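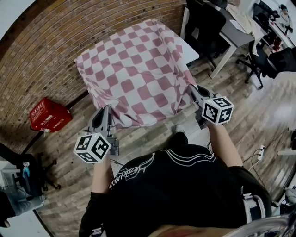
Pink and white check, spread out.

I have been meaning to write up the tablecloths since December, when my aunt Glenys Hapeta moved out of the house in Nernville and into a one-bedroom unit near the river. She has kept table linen all her life and there was no room for it at the new place. I said I would take the lot and sort it out. It came to 11 boxes, and they have been in my hallway ever since.

Most of it is ordinary cotton. She bought cloths for using, so there are gravy marks and candle wax, and one has a burn the size of a quarter that she patched with a square from a pillowcase. A few are linen, heavier and much harder to iron. There is one lace one that I am scared of and have put back in its tissue.

The first thing I did was wash everything that could be washed. I had read a lot of advice on old cotton and most of it contradicted itself. What I ended up doing was a cold soak overnight in the bath, then a warm wash with ordinary powder, then a second rinse. The yellow fold lines came out of all but two of the white ones. Wax I scraped off with a butter knife and then ironed between paper towels. Red wine that has been there for decades is staying there, as far as I can tell. I tried three products on it and the only change was to my hands.

Checks are the easiest to live with. You can see right away if the cloth is straight on the table, and a small stain gets lost in the pattern. Glenys used hers for every weekday meal and kept the plain white for Sundays and for visitors she did not like very much. Her reasoning was that people sit up straighter at a white cloth and go home earlier.

Hems took longer than the washing. The old ones were sewn with thread that has gone brittle, and once a few inches let go the rest follows. I redid the worst of them by hand, a slip stitch, in the evenings. I tried the machine on one and it puckered at the corners, so I unpicked it. If you are doing this yourself, press the fold in first and pin it every few inches. I skipped the pinning on the first cloth and the hem wandered half an inch from one end to the other.

Storage is the part I have changed my mind about. I always folded cloths in quarters and stacked them, and that is how you get those yellow lines in the first place. Vaughan Cartwright, who I used to work with at the Dosonden library, rolls his on cardboard tubes from the fabric store. I asked him for some and he turned up on Wednesday with a bundle tied in string. Rolled, they take up more room than I expected. I now have them standing upright in a tall bin behind the bedroom door, with a paper tag on each tube giving the size. I started a list of which ones fit my table and which ones only fit hers, which was a lot longer.

The ones I am not keeping are going to three places. My cousin in Katene wants two of the big ones for her boys' birthday parties. The badly stained ones are already cut up for rags and for covering the tomatoes when it gets cold. The rest will go to the church sale, apart from a blue one with a border of pears that I offered to Glenys and she took back. She said she had not meant to give me that one.

I also found four napkins with her mother's initials in the corner, in red thread, and a shopping list folded inside one of them. Butter, matches, white thread, lamp oil. The napkins are back with her now and I kept the list.

Still to do: the lace, the two whites with the fold lines, and a round cloth that does not seem to belong to any table anyone in the family remembers owning. If you have washed old lace at home and it survived, leave a comment and tell me what you used. I would like to get it done before the weather turns damp and nothing dries.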